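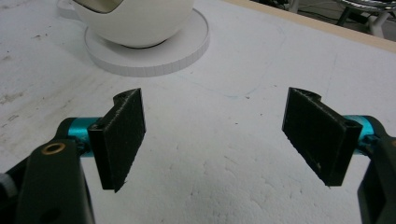
Why Read a Forgotten Commentary? A Talk With Harish Solanki

3 July 2020 – 2 min read

Harish Solanki spent most of his thirties with a book that few people have opened. It is a Latin commentary on Ecclesiastes by a pastor named Prellano, printed once and never translated. Solanki's study of it, The Weight of Breath, came out in January.

He first met the commentary as a footnote. "I was writing on something else, on providence in the later Reformed schools, and I kept seeing Prellano cited for one remark on chapter three," he says. "I wanted to check the remark. It wasn't there. He says something close to it, but he says it as an objection he then answers."

The objection is that if God has set a time for everything, human work adds nothing. Prellano's reply runs to 18 pages and is the center of Solanki's book.

"He doesn't solve it by giving us a little freedom on the side," Solanki says. "He thinks the question has the wrong idea of what work is for. We plant because planting is our portion. The harvest is a separate matter and it belongs to someone else."

I asked whether that is close to resignation. Santosh Nigam made that charge in a long review this spring, arguing that Prellano leaves no room for protest and that Job would not recognize his God.

"Nigam is a careful reader and I think he's half right," Solanki says. "There is very little lament in the commentary. I looked for it. Where the Preacher says he hated life, Prellano moves on in two lines. I should have made more of that."

He is less willing to give ground on the word "breath," the term many English Bibles turn into "vanity." Prellano knew enough Hebrew to dislike the Latin vanitas, and says so. "He wants us to hear something that passes, not something worthless – that is a real difference for a preacher standing at a grave."

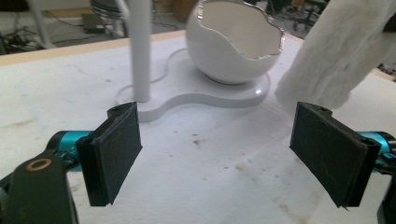 On translating

Solanki is now preparing an English edition with the Dubey series. He works on up to 30 lines a day, and throws many of them out. "The sentences are long and he hides the verb. If I cut them up, he sounds surer of himself than he was."

The edition will keep Prellano's marginal notes, including those that contradict the main text. Solanki expects to finish the first half next year.

3 comments | 11 shares

Contact | Copyright 2020 | Back to top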